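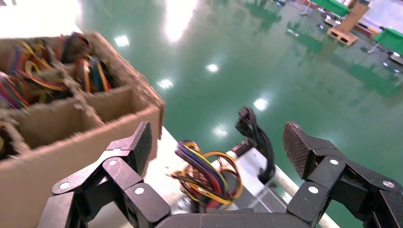 Trillow 4-Person Cabin Tent – rental, lake sites only

Sleeps 4 on cots, more like three if you bring a big dog. Stand-up height in the middle, zip-out porch, two windows with bug mesh. Poles are color coded, red to red etc. Packs down to one bag, fits most trunks.

$60 a night, $291 for the week. Stakes and mallet included. Cots are extra, ask for the Malell ones, the older Zabala cots squeek. 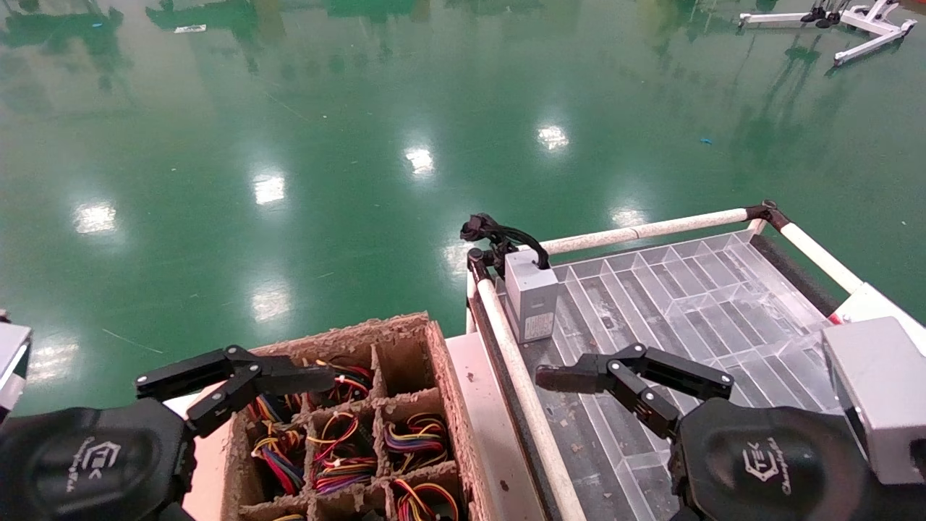

String lights can be added to any tent booking. Low voltage, they run off the Husto battery box, no site hookup needed. Please coil each strand before you hand it back – we get them in one big knot every Monday. If you bring your own leads, a brown pulp tray with square compartments, like the one holding the coiled colored wires, keeps them apart in the car. Egg carton works too for the short ones.

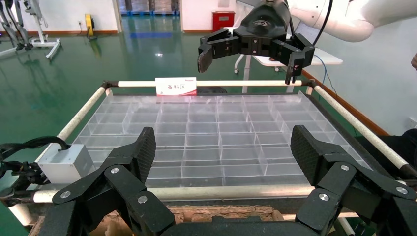 Battery box does one evening of lights plus a couple phones. Swap it at the office before 9 pm. No space heaters on it, they trip it.

Pickup at the boat shed, bring your site number. June weekends book up early so call ahead. Tent has to be dry when it comes back, or tell us its wet and we'll hang it.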